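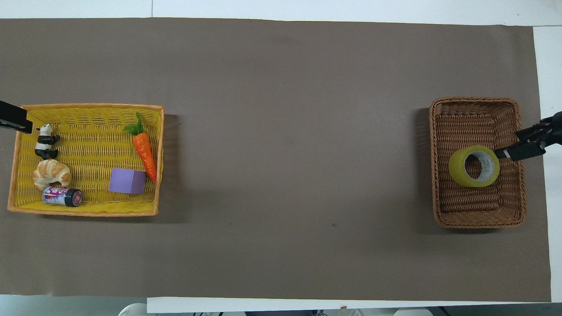 Drudis — septembre

L'atelier Flokden met en service, à compter de la mi-septembre, un poste de tri et de préparation de lots pour sa ludothèque de prêt. Le poste occupe une table blanche de la salle du rez-de-chaussée, recouverte d'une grande feuille de papier brun foncé. Le principe est simple : une corbeille jaune reçoit les articles à trier, une corbeille en osier brun, plus petite, est placée à l'autre bout de la feuille. L'espace laissé entre les deux sert de zone de contrôle.

Le fonds de la ludothèque compte 272 lots, prêtés aux écoles maternelles, aux centres de loisirs et aux assistantes maternelles du secteur. Jusqu'à l'été, le tri des retours se faisait à même les étagères de la réserve, article par article, avec un report sur cahier. Les écarts entre le cahier et le contenu des boîtes étaient relevés une fois par trimestre. Le nouveau poste déplace ce contrôle au moment du retour.

La procédure tient sur une fiche plastifiée. Les articles d'un même retour sont versés dans la corbeille jaune sans ordre particulier. Chacun est ensuite posé sur le papier, comparé à la liste du lot, puis dirigé vers sa boîte d'origine ou vers la petite corbeille s'il demande une intervention : étiquette décollée, couture ouverte, pièce à nettoyer. Le ruban adhésif jaune-vert, rangé dans la corbeille brune, marque les boîtes incomplètes. Une boîte ainsi marquée ne repart pas en prêt tant que la pièce manquante n'a pas été retrouvée ou remplacée.

Les premiers essais ont porté sur des retours mélangés, de familles différentes. La corbeille jaune contenait notamment une figurine de panda noir et blanc, un croissant doré, une petite canette à l'étiquette blanche et rouge magenta, une carotte orange avec ses fanes vertes et un cube violet lavande. Dans la nomenclature de l'atelier, ces cinq articles relèvent de trois familles : animaux, marchande et volumes. Le cube pose une difficulté de classement. Il figure à la fois sur la liste du lot 500, consacré aux formes, et sur celle du lot 501, consacré aux couleurs. L'atelier a tranché en faveur du premier ; la liste du second sera corrigée lors de la prochaine impression.

La marchande reste la famille la plus exigeante en temps de contrôle. Les aliments factices et les emballages passent d'une boîte à l'autre pendant les séances, et les listes d'origine désignent parfois le même article sous deux noms. « Viennoiserie » et « croissant » coexistaient ainsi dans deux inventaires. Le libellé le plus précis a été retenu partout. Les boissons sont désormais inscrites sous leur format (canette, bouteille, brique), sans mention du contenu ni de la marque, ce qui permet de substituer un article équivalent sans modifier la fiche.

Le choix des fonds a fait l'objet d'une comparaison. Trois revêtements ont été testés sur la table : plateau nu, nappe grise et papier brun. Le plateau nu a été écarté en raison du manque de contraste avec les pièces claires, en particulier les dés et les jetons blancs. La nappe formait des plis sous les petites pièces. Le papier brun a été conservé pour sa surface unie, sans reflet gênant sous l'éclairage de la salle. Il sera remplacé dès qu'il se déchire ou se tache ; une réserve de feuilles prédécoupées est disponible dans l'armoire Kinnear, côté couloir.

Les corbeilles proviennent du stock existant. Leur différence de couleur tient lieu de signalétique, et aucune étiquette n'a été ajoutée. L'atelier recommande de respecter leur position : corbeille jaune à gauche, corbeille brune à droite, sans inversion, y compris pour les gauchers. Une disposition symétrique avait été envisagée pour ces derniers. Elle a été abandonnée après plusieurs confusions entre articles à trier et articles à réparer.

Le temps de traitement d'un retour s'établit à environ 3 minutes pour un lot courant, hors nettoyage. Les lots de construction, dont le contrôle passe par la pesée, ne sont pas concernés et restent traités en réserve. Il en va de même pour les puzzles, contrôlés au verso par numéro de série. Les jeux à règles seront intégrés dans un second temps, une fois les notices manquantes réimprimées.

Pour les emprunteurs, deux changements sont à retenir. Les boîtes doivent être rendues fermées, avec leur liste à l'intérieur et non plus collée sur le couvercle. Les pièces retrouvées après un retour peuvent être déposées à l'accueil dans une enveloppe portant le numéro du lot ; si ce numéro est inconnu, la mention de la structure emprunteuse suffit. Aucune pénalité n'est appliquée pour une pièce isolée signalée avant la clôture du retour.

Le lot Lotus — éveil et manipulation pour les moins de trois ans — est suspendu pendant la mise à jour de son inventaire. Les réservations déjà enregistrées sont maintenues et seront honorées par ordre d'inscription. Les autres lots restent disponibles aux conditions habituelles.

Les retours sont acceptés de 9 h à 11 h 30 et de 14 h à 16 h 30. La salle du rez-de-chaussée n'est pas accessible au public pendant les opérations de tri ; les boîtes sont à déposer sur le chariot, à gauche de l'accueil. Les structures qui souhaitent reprendre la fiche de procédure pour leur propre matériel peuvent en demander une copie au comptoir de prêt. Une version avec pictogrammes est en préparation pour les séances de rangement avec les enfants.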